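Section 4. Setting up a table task and judging the result

This section covers kitchen and box tasks for the Bimano two-arm table. It assumes the arms have been mounted and homed as in Section 3.

What to expect

The Bimano is not ready to be left alone with housework. It can be taught to pick up, move and put down many common items. It does badly with soft things, with items that touch each other, and with lids or drawers that stick. Choose a first task with that in mind.

Before you start

1. Press the stop button and check that both arms are held. Release it only when your hands are clear of the table.

2. Decide on one job and write it down in a single sentence, such as "put the bread on the plate". Clearing a whole table is a string of jobs. Teach them one at a time.

3. Set out the items. Start with a few, well apart. Add more when the arms can do the job reliably.

4. Check that each item can be gripped from where it stands. Turn handles towards the arm that will use them.

5. Open the head view and then the wrist view on the Andolora screen. The item you want moved must show in the head view. The place where the fingers will close must show in the wrist view.

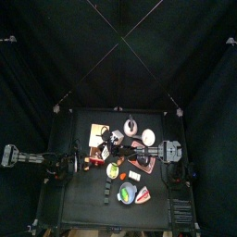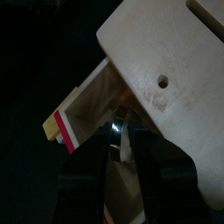

6. Run the job at slow speed with one hand on the stop button.

7. Repeat the job 100 times before you call it learned. Move the items a little between runs.

Note: Score a run as passed only if nobody touched the table. A run in which someone nudged the plate is a fail, even if the bread ended up on it.

Caution: Do not use hot liquids, glass or sharp knives. The arms cannot tell a full kettle from an empty one.

Comment from a user of the previous edition

Mayuree Chantharasri wrote to us that step 7 is too kind to the machine. In her kitchen trial the arms passed the count with one bowl, then failed on the first morning when a second bowl was put inside it. She would like the score to include jobs the arms have not met before, and says that until they pass those she will go on doing her own washing up.

We have added the following step.

8. When the count is complete, change one thing the arms have not seen, such as a different bowl, and do 4 more runs. Record these separately under "New items".

If a run fails

- Fingers close on nothing: home the wrist again and repeat step 5.
- Item slips: lower the lift speed before you raise the grip force.
- Arm stops with code 1640: the two arms came too close. Move the items apart and restart from step 6.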